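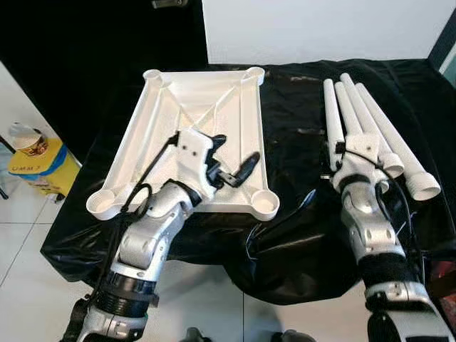 ## 26/08/2019 – shelf unit, tray and tubes

Bench 4, Brernthorpe. Black sheeting down before the parts came out of the box. White plastic marks easily and the old bench top is full of glue spots. The gloss is a nuisance under the strip lights but it wipes clean.

Parts on the bench: one tray and four tubes, all white. The tray is the squarish sort with a raised rail on each side and a round cup at every corner for a tube to go into. Ribs run across the floor from corner to corner in a shallow X.

Supplier is Lenex, ordered under the Geum job. Tove has the paperwork.

### Fit

Tubes go in by hand with a quarter turn. Three seated well. The fourth was tight, and I took it out again and cleaned a bit of flash off the end with the small file. After that it went in like the others.

Pull test on the spring balance, one corner at a time. Let go at 29 N on the worst corner. Euan thinks that is fine for a unit that stands against a wall and holds towels. I would like it higher, but agree it is no worse than the Rodora one we did in February.

Don't use the mallet on these. Hwa-young W. tried it on the spare tray and the rim of one cup went white with stress. Palm of the hand is enough.

### Wobble

Stood the tray on its four tubes on the floor by the door, then on the bench. Rocks slightly on the floor, steady on the bench, so I blame the floor. Left it loaded with 18 kg of sandbags over lunch. Sag in the middle was too small to read on the steel rule – will borrow the dial gauge from Tae-yang and do it again.

### Notes for whoever picks this up

- Lay the tubes together on one side of the tray before starting. They roll if the sheeting isn't pulled flat.
- Tape the sheeting under the front edge of the bench. It crept twice this morning.
- Wipe the cups out first, there was dust in two of them.
- Hwa-young Yoon wants the instruction leaflet redrawn with the tray the right way up. Print run is 3,000, so she needs our changes before it goes.

Still to do: second tray on top, same pull test, and find the missing bag of end caps.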